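Chapter 6
What Will It Really Cost? Planning the Purchase

By the end of this chapter you should be able to put together a first-year budget for a small two-arm workstation, tell the purchase price apart from the running costs, and know which questions to send a supplier before you ask for a quote.

I bought my first robot arm the way a lot of people buy a used car. I looked at the sticker, I looked at my bank balance, and I signed. The arm was fine! What I'd left out was everything that goes around it – the table, the fingers, the cables, the spare pads, the insurance rider, and the many afternoons I spent getting one piece of cloth to end up where I wanted it. So let's start this chapter with the job and get to the catalog later.

The job we'll budget for is handling small soft goods: towels, cloths, things that bunch and fold however they please. Soft goods are a great teaching case, in my opinion, since they drag nearly every line of the budget into the conversation. You need to reach the item, see it, and get hold of it, and each of those has a price. 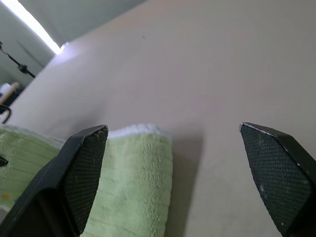
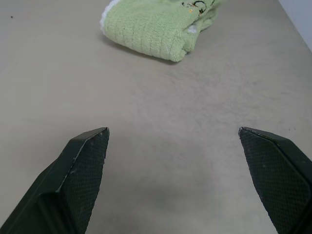
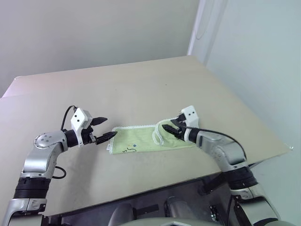 Figures 6.1 to 6.3. Green cloth on a beige tabletop, within view of the grippers.

Mareike Wegener, my co-author on the exercises, likes to ask students to write down what they'd pay for before they open a single brochure. Try it now, with a pencil. Most lists start with "arms" and many of them stop there. Hers has a second column called "touches the product," and I've borrowed it ever since. Fingers and pads go in that column. They wear, they pick up lint, and somebody has to order more of them. In the Orkico case we'll work through later, a set of replacement pads costs $95 and the plan calls for 6 sets in the first year, so that's $570 that never showed up on the original quote.

The third column is time. Orkico set aside 200 hours for setup and training, and the first draft of their budget gave those hours a cost of zero (everyone was already on the payroll, you see). Edeltraud Buschmann, who reviewed the draft, sent it back with one word in the margin: "Whose?" I love that note. If a technician spends January teaching two arms to handle a towel, then some other work isn't getting done in January, and your plan should say what it is.

We'll compare two quotes as we go. Garon sells the whole station as a package, with the table included. Clandeo sells the arms and lets you pick the grippers, and charges $522 for delivery – a line that's easy to miss on page two. Neither is the right answer for every shop, and I've seen good people choose each of them.

Key terms: purchase price, running cost, consumables, setup hours, first-year total

6.1 Start with the Item

Before you compare arms, take the item you want handled and put it on a table. Measure it flat, then bunch it up and measure it again. Write down both sizes, and send both to the supplier.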